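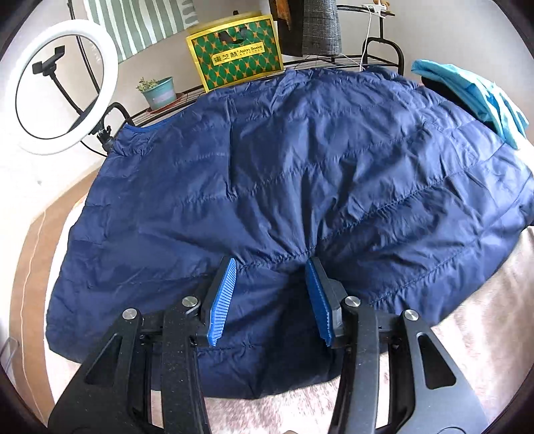 Tips for folding a puffer jacket, from somebody who has folded the same one all fall

I help out with the after-school robotics club in Sodham, and this year's project is laundry. The kids picked it (I voted for a line follower, and lost). The idea is that the students do a chore over and over with hand-held grippers, the recordings go into the training set, and then the arm has a go at the same chore at the Nandville meet. We did socks and dish towels in July at the summer session and I thought, well, how hard can a coat be. Ha!

A puffer is the worst thing in the closet. It's slippery, it springs back, and the sleeves have opinions. But I have folded so many of them with two stiff fingers that I've gotten pretty good at it with ten, and a few of you asked me to write it up for the tips page. Gripper notes are mixed in for the other clubs.

Put something fuzzy underneath

A slick jacket on a slick table skates all over the place. We lay ours on a fuzzy blanket and it stays put so much better. At home I use the bed, with the throw still on it. If you fold on the floor, shake the blanket out first or you'll be picking lint off nylon all evening.

Zip it before anything else

All the way up, and then fasten any snaps. An open zipper lets the two fronts slide in different directions the second you lift a side. The students zip by hand before they start recording. Leokadia Olszewski, our senior captain, wanted the zipper to be part of the task and we may get there by spring, but I wouldn't hold your breath.

Pinch the fabric, and leave the filling alone

You want to grab a ridge of the shell. If you try to take hold of the whole fat thickness, it squirts out from between your fingers. With a gripper, come down almost closed, let the tips touch the cloth, open a little, then close on whatever rises up between the pads. Seams are lovely for this when you can reach one. Lift slowly! A fast lift fills the jacket with air and you're back where you started.

Get the air out from the hem toward the collar

Flat forearm, slow push, like rolling out dough. Do the sleeves first, cuff to shoulder, and fold them across the back while they're still flat. Then the body. I've seen people sit on the thing, and it does work, but I don't love it for down.

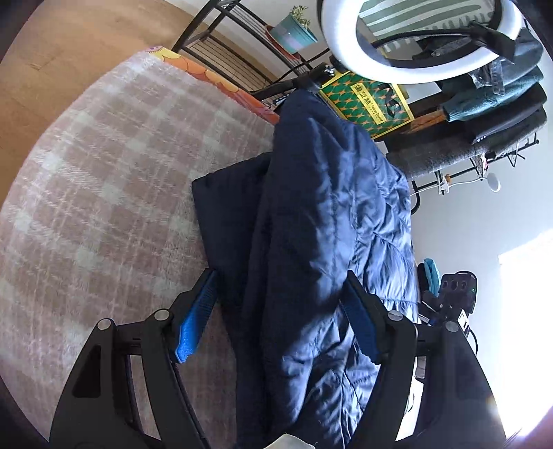 Should you fold a puffer in half or in thirds?

Thirds, if it's going on a shelf. Bring one side in to the middle, bring the other side over it, then fold up from the hem. Halves are quicker and fine for a suitcase, but the folded edge wants to pop open again, and with a gripper you end up chasing it around the blanket.

Use the hood

If yours has one, stuff the folded jacket into it and you've got a tidy little pillow. Grażyna Marciniak from the Stępień club taught me that one when we swapped notes, and now I do it with the whole family's coats. Their students tried it with the grippers too and gave up after an afternoon. The hood opening keeps closing on you.

Pick your light

Dark jackets are tricky on camera and tricky in a dim laundry room, for the same reason: you can't see where one fold stops and the next begins. Light from one side brings up the creases. Light straight overhead flattens everything. I moved a lamp next to my dryer after I figured this out and I've stopped putting two black socks away that don't match.
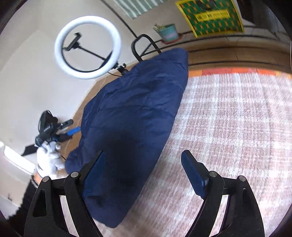
Start from a mess

This is the big one for clubs. Our first batch was 232 folds and nearly all of them began with the jacket laid out nice and neat, so the arm only knew what to do with a nice neat jacket. Now we toss it down and take whatever we get. We're at 1176 and the recent ones are much uglier and much more useful. Same thing goes for teaching little kids to fold, by the way. Hand them the heap.

Wipe the finger pads

Lint and hand lotion make them slick. A damp cloth at the start of the session, let them air dry, done. We use the Fornari grippers and the pads seem to hold up fine to it. No fabric softener on the practice clothes either.

Take turns

Six folds and swap. Wrists get tired and the folds get sloppy, and a sloppy fold by a tired person isn't the useful kind of ugly. Whoever is resting keeps the log and resets the jacket.

Next up is the fitted sheet. If you have a method that works on one, please send it to me before 3rd October so I can try it with the kids.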